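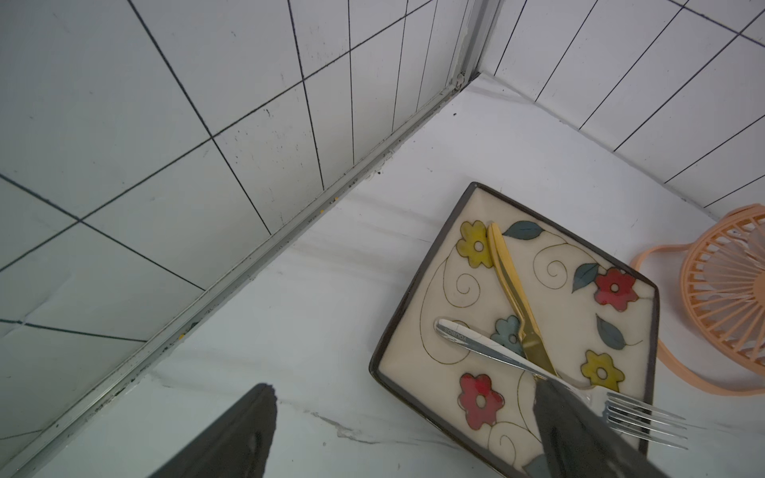 Flatware on a plate, gripper coming in - steel fork on top of the gold pieces

Budgeting for a tabletop arm, what am I forgetting?

Posted by sungate_bench, Wednesday, December 25, 2019

Quick one, need numbers by the time the office opens again. We're a small outfit (Sungate), we want an arm that clears plates and sorts flatware at a counter. Not a full dishroom line. Just pick the fork off, pick the knives off, plate goes one way, metal goes the other. Pic at the top is the kind of pick I mean, fork lying across a gold knife and its tines hanging out past the rim of the plate. Shiny stuff on shiny stuff.

Arm itself is already priced, boss signed off on that part. What I have left for everything else is 821 dollars. Everything else = fingers, camera, cables, mount, lights, test dishes. Yes I know.

Things I need to decide:

- fingers. The ones on there are big and dark and chunky. Fine for a plate maybe, but for a fork handle? Buy thin ones or print some?
- wrist camera only, or wrist plus one overhead?
- do I buy matching flatware or a mix. We serve on painted plates with a dark rim and I dont want to find out in June that it only works on plain white
- is a service plan worth it on a first arm

Also has anyone bought from Dorkirano? Their quote is cheap but the shipping line is blank.

dishpit_dan

Lol at 821 for all of that. Good luck.

OK real answer. Skip the overhead camera for now, spend on fingertips. You can always add a camera, most arms have the spare mounting holes. Thick fingers are a pain on flat stuff, you end up pushing the fork instead of closing on it.

No idea on Dorkirano. Never order when shipping is blank, thats my only advice.

billora_maint

I run the test bench at Billora, we did nearly this same job. Typing on my phone so sorry for the mess.

Fingers first. Get two sets. One wide for plates and bowls, one narrow with a soft pad for handles. Put 200 aside for that and don't let anyone raid it. Pads wear out fast so ask the seller what a replacement pad costs by itself BEFORE you order. Some only sell the whole finger. If you have a printer at work do the narrow ones yourself, first few will be bad, then you'll have a shape you like. Check the bolt pattern, ours was off by a hair and we lost a week filing it.

Camera. Wrist only is OK to start. Your real problem is glare. Gold and polished steel both throw the light right back at you, and you've got a white marble counter and white tile around it, so light comes from everywhere. A cheap diffused lamp did more for us than a better camera would have. Buy the lamp, put it off to one side, leave it there. Tape marks on the floor so it goes back in the same spot after cleaning.

Dishes. Buy the mix. Seriously. We budgeted for one pattern because it was on sale and then the kitchen changed plates on us. Get the ones you really serve on, plus some ugly thrift store stuff with flowers and curly lines all over it. A fork on a busy pattern is a different job from a fork on a plain plate. 5 odd plates is plenty to begin with. Flatware same thing, gold and steel, long handles and short ones. And test them stacked up and crossed like in your picture, somebody at our place only ever tested single forks laid out neat and the demo was embarassing.

Other stuff people leave off the sheet:

- longer cable for the wrist camera plus a spare. They flex and die
- cable clips or a sleeve
- a mat for under the drop bin, the noise of forks landing will drive people nuts
- stop button where a person can reach it, check if its in the box or extra
- clearing the counter. Anything next to the plate is something to bump. We lost a sugar jar
- time. Put your own hours in there even if nobody pays for them, otherwise next year they think it was free

Service plan: I'd say no the first year if the warranty covers the joints. Read what it says about water though. Ours didn't cover it at all. If you're near a sink price a cover or sleeve for the arm, that can eat the rest of your money quick.

alcaraz_2nd_shift

Agree on the lamp. Disagree on two sets of fingers, swapping them by hand gets old and then it just stays on one set forever. We use a medium finger for everything at Alcaraz and live with the misses. Depends how many plates you have I guess.

Dorkirano - bought from them once. Arm bracket came fine, took 5 weeks. Shipping was added after, ask for it in writing.

What bin are you dropping into? If its metal get the mat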